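Ticket 852: success rate too good, please explain
Project: Tilar (simulated kitchen, pick tasks)
Component: evaluation, Bretanen policy
Opened: 2026-09-22
Priority: was Low, now High, was briefly "Celebrate"
Status: Closed, with one item carried over

Summary

The new Bretanen checkpoint scores 200 out of 200 on "pick up the bottle." The previous one managed 36 on the same start states. Nothing in the training change explains a jump like that. The training change was a longer action chunk and a typo fix. I would love for it to be the typo.

What I expected

Something in the forties or fifties, a modest bar chart, lunch.

Steps to reproduce

1. Load the marble counter layout from the Zorum kitchen set.
2. Run the stock evaluation with the default success check.
3. Look at the number. Feel good for a while.
4. Open any rollout and watch it.

Log

Entry 1. Reran with a different seed. 200 out of 200 again. Reran with the old checkpoint to make sure the harness wasn't handing out passes to everyone. Old checkpoint still 36. So the harness is discriminating between the two, which ruled out my favorite theory.

Entry 2. Checked whether the test layouts had leaked into training. They hadn't. The split file is clean and has been clean since I last accused it of this.

Entry 3. Started watching rollouts instead of reading numbers, as the onboarding page recommends and as I have told other people to do. Dumped head camera stills from the marble counter layout.

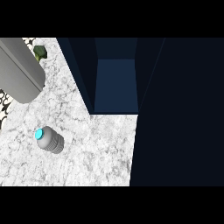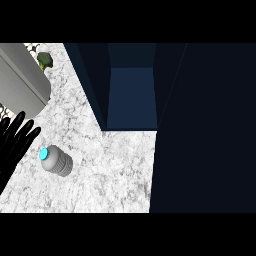

Bottle lying on its side, cyan cap toward the upper left, in both.

Entry 4. Read the success check, top to bottom, for the first time since I wrote it. It asks two things: did the hand come within a threshold distance of the target, and is the target's height above the counter greater than a minimum. The height is measured to the top of the bottle's bounding box. The minimum was tuned on a different, flatter object. A bottle on its side clears it without anyone lifting anything.

So the check reduces to "did the hand get close." The new checkpoint is excellent at getting close. The old one often wandered off before it got there, and that is the whole gap between 36 and 200.

Entry 5. Rewrote the check. Height is now the change in the object's center from its resting pose, and it has to hold for 2000 milliseconds with a hand in contact. Also requires the object to be clear of the counter, so dragging it up against another item no longer counts. Tested the check with a scripted policy that hovers over the target and does nothing. Old check: passes it every time. New check: fails it every time. This scripted policy has been added to the test suite under the name garside_hover, after the module where the bug lived.

Entry 6. Rescored both checkpoints from saved states, no new rollouts needed. The new one is still better than the old one. The margin is now the size I would have believed in the first place. The bar chart is modest. Lunch was late.

Resolution

Success check replaced. Results on the internal board have been marked as scored with the old check until each one is rescored. If you quoted a pick number from Tilar in a slide, please go and look at which check it used before you quote it again.

Things people have asked in the comments

Does this affect the drawer tasks? No. Those score on joint angle and never touched this code.

Does it affect comparisons between methods? Yes. Any method that reaches reliably and grasps badly was getting a present. Ranking by the old check mostly ranks reaching.

Can we keep the old check as a "reach" metric? Fine, but it has to be renamed. It is called "reached_target" as of the last commit, and the height clause is gone, as it was contributing nothing but confidence.

Carried over to October

Go through the other object tasks and confirm each one has a do-nothing policy that fails it. The broccoli pick uses the same template, so I am starting there and keeping my expectations low.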